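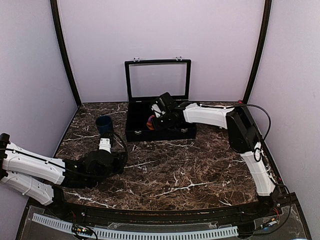
Unit 6: Setup and operating rules for two-arm tabletop cells
Course notes, Ye-seo Cheon

Scope. These rules apply to the enclosed bench cells used in the Lerano lab periods. They cover setup, running and shutdown. The Karkier floor cells have their own sheet and are not covered.

6.1 Shared workspace
Two arms mounted at the front corners can reach most of the same tabletop. Treat the whole surface as shared. Before motion is enabled, the operator names the working arm and the parked arm aloud. A parked arm stays low on its own side, with its gripper clear of any raised lid.

6.2 Objects with lids
A hinged box is harder than an open tray. An upright lid limits the approach from the rear, and a clear window in it may not register on a depth sensor. Model the lid as a solid plane, window included. Keep the wrist speed at or below 100 mm/s whenever any part of the gripper is inside the box. Latches and catches go into the collision model as well; students leave them out every term.

Stand cups and other loose items outside the sweep of the wrist -- the wrist, with its camera module and brackets, is wider than the fingers.

6.3 Cables
Leave enough slack at the elbow for full travel. A loop that bows outward is acceptable if it returns to the link and cannot catch on the lid or the other arm. Check both elbows at full extension before the first run. Ties must not pinch the cable at a joint.

Wiring along the front goes in slotted duct where duct is fitted. Controller boards stay under their cover during motion. A lit board is to be treated as live.

6.4 Stopping
Stop the run if:
- the gripper touches the lid or the wall
- an object leaves the box by any route not in the plan
- a cable goes taut
- anyone reaches into the cell

Restart from the home pose only. Do not resume a path from the middle.

6.5 Log
Record the working arm, the object list, the lid position and every stop. Keep the log for 9 weeks.

Reading before next class: Khổng, section 6, and the Senisgate checklist.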